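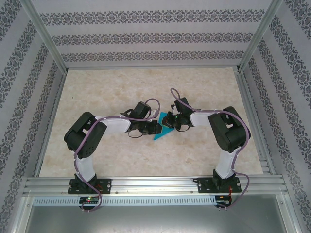
The Killness method has one rule, and I was hired at Estham to find out whether it was a good one. The rule says that a machine learning to fold should be allowed to doubt. Before each crease it gives a number for how sure it is, and if the number is low it stops and thinks again. My predecessor had left for Dramanville, where they pay in money. I inherited a stool, a login and the two arms, which met over a flat teal triangle like in-laws over the last slice of pie. The purple cables looped over their backs. The damask stripes on the walls were in place before my time, and I grew fond of them, the way you do of a hotel you can't check out of.

The plan called for 4000 folds, and by January we had 3000. Half were done with doubt and half without. I scored them on a scale the Fontes office had sent over, which ran from "crisp" to "regrettable."

The folds without doubt went fast. The arms came in, pinched, pressed and left, like people who have never sent an email they wished they hadn't. A good share of the results were regrettable.

The folds with doubt went slowly. I ate a lot of sandwiches during those. I would look up from the crust and the paper would be standing there between the yellow fingers while the number on my monitor went up a little, and down a little, and up. 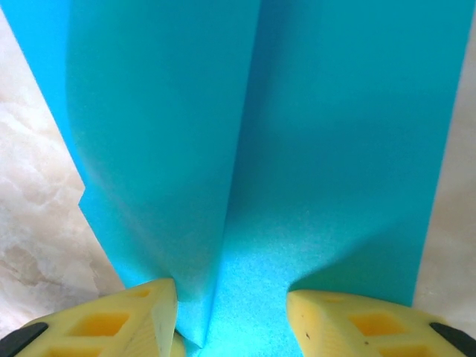
Killness trial, doubt switched on. The pinch is at the bottom.

It was on one of these that I began to take sides. You aren't supposed to. The protocol has a line about it, right after the line about sandwiches. But I'd sit with my hand flat on the desk and say, quietly, "It's fine, go ahead," and the number would creep up, and I would feel I had contributed to science.

Then came fold 3333, or what I had always called that. The log said 333. I had been typing an extra three since the fall, and the people at Fontes had been too polite to mention it, or had not been reading. I went back and fixed them all. It took a weekend and a bag of pretzels, and for the first time I read the whole log from the top.

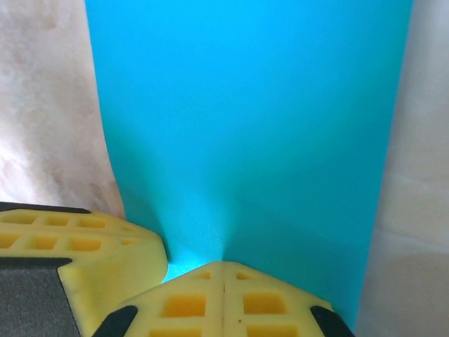
The Result

Doubt helped, up to a point. When the machine stopped once or twice before a crease, the fold came out crisp more often. When it stopped more than that, the fold got worse with every stop. The longest hesitation on record was 19 stops, and I had marked the paper "regrettable" and underlined it.

I wrote this up in plain words and sent it to Fontes. They wrote back asking how sure I was.

I typed a number. I took it out and typed a lower one. Then I went and got a sandwich.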